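Visit to the Fasdale Soap Works
May 13, 2019

The Fasdale works opens to the public twice a year, and the April date was full before I heard of it, so I put my name down for the next one. The building is at the bottom of Mill Street, past the feed store. Parking is across the road on gravel. There is a small charge for the tour, paid at the desk, and you keep the ticket because it also gets you a bar of soap at the end.

Our guide was Effie Tosh, who started in the packing room and now runs the boiling floor. She gave us hairnets and paper overshoes and asked us to leave rings and watches in a locker. Then we went up a steel staircase to the kettles.

There are two kettles, both older than the building. They were moved from the first works on the river after a flood. Each one holds enough for 2,369 bars of the standard size, and a batch takes most of a week from the first oil to the last cut. Only one was running when we went. You look down into it through a hatch, and the smell is closer to warm cooking fat than to soap, since the scent goes in much later.

Effie explained the salting stage, where brine separates the soap from the lye and glycerin. She still judges it with a trowel. If the soap slides off the blade clean and leaves it nearly dry, it's ready. The lab downstairs checks her result, and she told us they had disagreed only a few times, usually over a new delivery of tallow.

From there the soap goes to the mill, a Van Leeuwen machine with granite rollers. It was very loud and we were given ear plugs. Soap chips drop in at the top and come off the last roller in thin ribbons, which are pressed into a long bar and cut. The cutter was stopped for cleaning, so we saw the wires up close. They get changed every 39 hours of running time.

The drying room was the part I liked best. It has slatted racks up to the ceiling and is kept at a steady temperature all year. The plain bars stay there for four weeks and the olive oil ones for longer. Each rack has a card with the batch number and the oils written in pencil. The Peltance line, sold mostly to hotels, has its own corner and a much stronger smell of lavender.

Lunch was sandwiches in the canteen, with a short talk on the history of the firm. At its largest it employed 206 people. The Zaser company bought it in the nineties, meant to close it, and then sold it back to three of the managers. The talk ran long, and several people left for the shop before it finished.

The shop sells seconds by weight, along with dishes, brushes and other things for the bath.

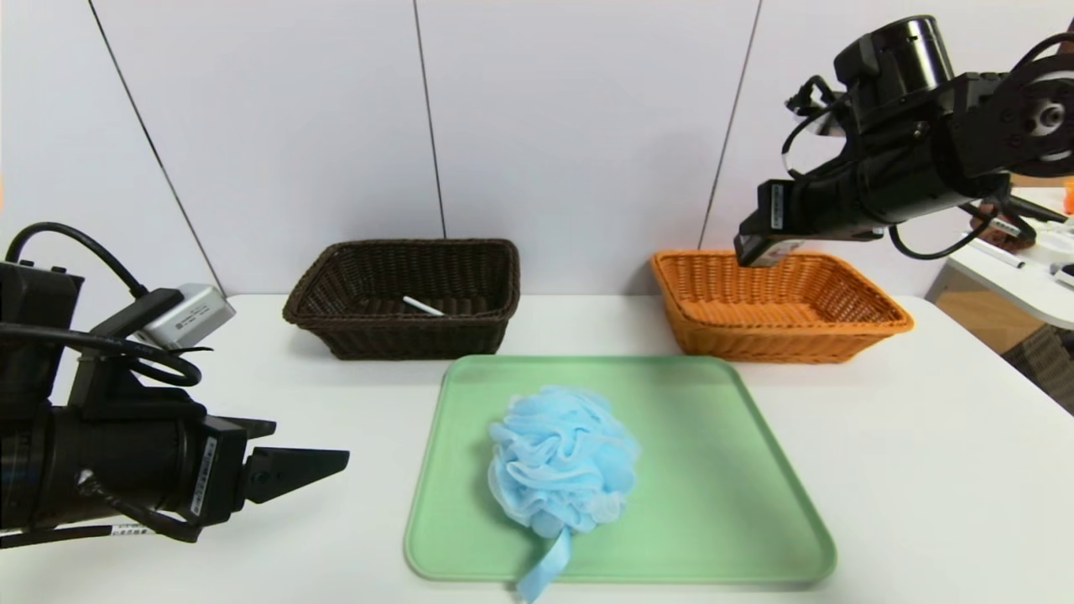 Light blue mesh pouf on a green tray, with baskets behind.

I bought a bag of mixed seconds and two olive oil bars. The seconds are mostly chipped corners and crooked stamps. Bring cash if you can, as the card reader was slow and the line reached the door.

The tour takes close to three hours with lunch. There are a lot of stairs and no elevator to the boiling floor. Names for the fall opening are taken at the front desk or by phone.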